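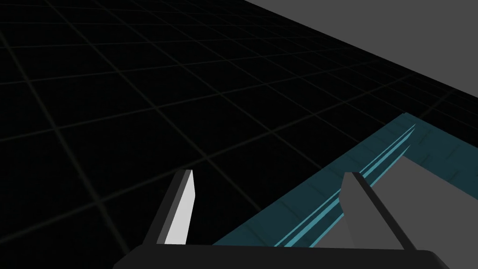

Irdale Community Orchard: Progress Report to the Falcão Fund

Dear Natália Guerreiro,

I hope this finds you well, and that you had better weather for your drive home from Irdale than we had for the rest of that afternoon! We got the last of the rootstock under cover just before the rain came in, and then we all sat in the shed and ate the almond cake you left us, so thank you for that as well as for the grant.

Where we are

The lower field is planted. We had hoped to put in 200 trees this season and we have put in 171, which leaves 29 still to go. Those are mostly the pears, which were held up at the nursery in Flistport after a late delivery of stakes, and they are now promised for October. The apples are nearly all in leaf, and the two rows of plums along the lane have done better than I dared expect on that heavy clay.

We lost a few young trees to rabbits early on, before the guards were fitted, and replaced them from the spares. I should have ordered the guards sooner and I will know better next time.

The old varieties

You asked particularly about the Irnus apple, and I am very happy to say that the grafts have taken. Mwanahawa Barasa cut the wood herself from the old tree behind the chapel and did all the grafting at her kitchen table over one long weekend, with the radio on and her grandchildren passing her the tape. It is a small, rather knobbly apple and it won't win any beauty prizes, but it keeps until spring and makes a lovely sharp pie. Several older neighbors remember it from their school lunches and have been up to the fence to ask when they can have some. I have had to tell them it will be a few years yet.
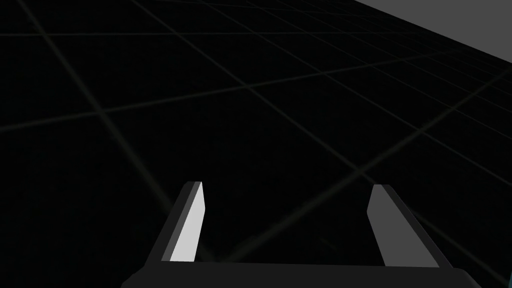 Mwanahawa has also started a pruning class on Thursday evenings, which was never in our original plan but has turned into one of the nicest parts of the whole thing. People bring their own clippers, and quite often a branch from home that they are worried about, and the talk goes on long after the lesson is over. We would like to carry it through the winter if we can find somewhere indoors with decent heating.

Money

Of the 3000 dollars in this part of the grant we have spent 2742, nearly all of it on trees, stakes, ties and the rabbit guards. That leaves 258 dollars, and with your agreement we would like to put it toward a second water tank at the top of the slope. Carrying cans up there in the dry spell was hard on everybody's backs, mine included.

What comes next

The pears first, then a good thick mulch on every row before the frosts. After that we need to mend the gate, which has dropped on its hinges and drags in the mud, and settle on labels that will last longer than the ones we wrote in marker pen. If you are able to come and see us again once the pears are in, please do, and bring boots.

With warm thanks from all of us at the orchard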